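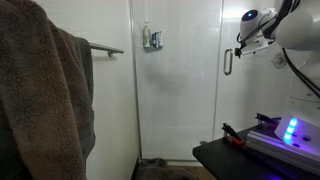
## 4. Setting up a glass-door evaluation site

This section covers preparation of a bathroom site for the transparent-surface protocol used with the Laltau evaluation suite. Complete Section 3 (arm controller and network) first. The procedure applies to hinged glass shower doors fitted with a fixed vertical handle. Sliding doors use the Farnamier profile and are covered in Section 6.

The protocol compares two depth pipelines on the same set of handle approaches. The baseline uses raw stereo depth. The second, Dreltitz, masks pixels classified as glass and fills them from a plane fitted to the door perimeter. Both pipelines drive the same motion planner, and the only setting that changes between conditions is `depth.source`.

### 4.1 Site requirements

- One hinged door with a handle that can be reached from outside the enclosure.
- A rigid table that can stand clear of the door swing.
- At least one textured or opaque object next to the glass. Towels on a bar are suitable.
- Lighting that can be held constant for a full block of trials.

Leave normal household contents in place. Bottles, towels and mats are part of the test condition. An enclosure with objects visible through the glass gives the baseline pipeline false surfaces behind the door, and the protocol is meant to measure that error.

Do not clean the glass before a session. Film and smudges change the stereo return, and a cleaned panel cannot be compared with the reference set. If the glass has been cleaned, set `glass_state: clean` in the session file and report those trials separately.

### 4.2 Placing the table and arm

1. Open the door fully by hand and mark the sweep of its outer edge on the floor with low-tack tape.
2. Close the door. Place the table outside the tape line, on the handle side.
3. Set the base unit on the table and secure it with the supplied clamps. Tighten to the value on the clamp label.
4. Route the cable bundle down the side of the arm facing away from the door. Leave enough slack for full wrist rotation.
5. Power on the base and wait for the controller to report `READY`.
6. Jog the arm to the `home_glass` pose.
7. Open the door by hand again with the arm at `home_glass`. The door must clear the arm, bracket and cables through its full travel.

> **CAUTION:** Remove all hand tools from the table and rail before enabling motion. A tool resting on the rail can jam the carriage or be thrown from the table.

> **CAUTION:** The shower supply must be off and the floor dry before the base is powered. The base unit is not sealed against water.

**Note:** Bath mats may stay on the floor if they are outside the taped sweep. A mat inside the sweep drags on the door and raises the measured pull force. Move it and record the change under `site_notes`.

### 4.3 Registering the door plane

Registration gives Dreltitz the plane it uses to fill masked pixels. It is also run for baseline sessions so that both conditions share one ground truth.

1. Start the registration tool:

 `laltau register --surface glass --profile hinged`

2. Attach one adhesive marker to each corner of the door, on the outside face. Keep markers off the fixed panel.
3. Capture the marker set from `home_glass`.
4. Rotate the wrist 40 degrees and capture again.
5. Check the residual printed by the tool. If it reports `PLANE_POOR`, replace any marker that is lifted or creased and repeat from step 3.
6. Touch the gripper tip to the top and bottom of the handle in guided mode. Press **Store** at each point.
7. Remove all four markers before the first trial.

The seam between the fixed panel and the door must appear in the registration overlay as a single vertical line. If the overlay shows two lines, the tool has matched a reflection. Switch off any lamp facing the glass and repeat the capture.

**Note:** The base status lights can also reflect in the door. Set `base.led: dim` if the overlay shows a colored patch that moves with the table.

### 4.4 Session file

Create one session file per site. The minimum fields are:

 site_id: <string>
 surface: glass_hinged
 glass_state: as_found
 depth.source: stereo | dreltitz
 approach_limit_s: 90
 log.rate_hz: 1000
 planner.max_nodes: 3000

`approach_limit_s` is the time allowed from leaving `home_glass` to closed grip on the handle. A trial that passes the limit is stopped and scored as `TIMEOUT`. Do not raise the limit for difficult sites.

`planner.max_nodes` must be the same in both conditions. An earlier version of the suite left this field at the controller default, and sessions recorded before the October release should be checked for it before they are pooled.

### 4.5 Running a block

1. Load the session file and confirm the `depth.source` value on the display.
2. Run 40 approaches. Start poses are drawn from the seed stored with the site.
3. Stand outside the arm's reach with the stop button in hand for the whole block.
4. Change `depth.source` only. Do not move the table, door, towels or bottles.
5. Run the second block with the same seed.
6. Repeat registration steps 2 and 3 to check for drift. Discard both blocks if the tool reports `BASE_MOVED`.

Alternate the order of the two conditions between sites. The handle warms slightly under repeated contact and the gripper pads pick up film from the metal, so wipe the pads between blocks with a dry cloth.

### 4.6 Scoring and known limits

Each trial receives one code:

| Code | Meaning |
|---|---|
| `GRASP` | Grip closed on handle, force within range |
| `MISS` | Grip closed on nothing |
| `CONTACT` | Any part of the arm touched glass |
| `TIMEOUT` | Limit reached |

A trial with glass contact is scored `CONTACT` even if the handle is then gripped.

In the Tahiri pilot, most baseline failures were `CONTACT`, with the planner treating the back wall of the enclosure as the nearest surface. Dreltitz reduced these but produced more `MISS` results on looped handles, where the open area inside the loop was masked and filled as door. The current release excludes the stored handle region from the fill. This fix depends on step 6 of Section 4.3, and skipping it restores the old behavior without a warning.

Frosted and patterned panels are not supported. The glass classifier labels them as opaque, and the two conditions then return nearly identical depth.

### 4.7 Packing down

1. Return the arm to `home_glass`, then to `park`.
2. Export the logs before removing power. Unsaved blocks are held in memory only.
3. Disconnect the cable bundle at the base, then release the clamps.
4. Remove the floor tape.
5. Inspect the handle mounts for looseness and enter the result in the site record.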